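Clascombe Fixture Plate, Grey

Torenlow Workholding: Product Information

The Clascombe fixture plate holds small parts in a fixed arrangement during assembly, inspection and training exercises. It is supplied to colleges, workshops and production departments and is intended for use on slotted aluminium work surfaces.

Description

The plate is moulded in grey plastic with a matt finish and rounded corners. Square recessed pockets with raised walls receive the parts, and raised rectangular blocks stand between them. Small rectangular slots are provided towards one corner. Customers should compare the pocket layout with their own parts before placing an order, as the layout cannot be altered after moulding.

The plate may be laid at any angle across the bars of the work surface. Where it must remain in one position, the Wullell clamp set should be ordered separately.

Grey plastic parts with slotted aluminium surfaces and profiles

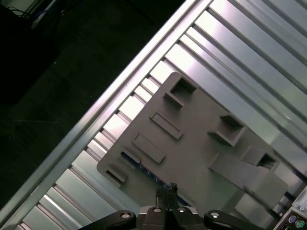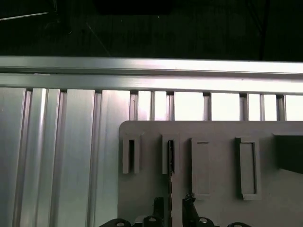
Ordering

Plates are sold singly or in cartons of six. The catalogue number is 746. Orders for single plates are normally dispatched within 14 working days. Purchasers requiring 2000 plates or more are asked to request a written quotation, which will state the delivery schedule and the terms of payment.

Aluminium surfaces, rails and profiles are not included in the price of the plate.

Care and cleaning

Plates should be wiped with a soft cloth and mild soapy water. Solvents and abrasive pads must not be used. Dust and swarf should be brushed out of the pockets before parts are loaded. Plates should be stored flat, with nothing heavy resting on the raised walls.

Returns

Unused plates may be returned in their original packing. A plate found to be damaged on arrival should be reported to the sales office in writing, quoting the catalogue number and the delivery note.

Enquiries

Sales: Fathima Navaratnam
Technical advice: Rizwan Cassim

Page revised 10/1/25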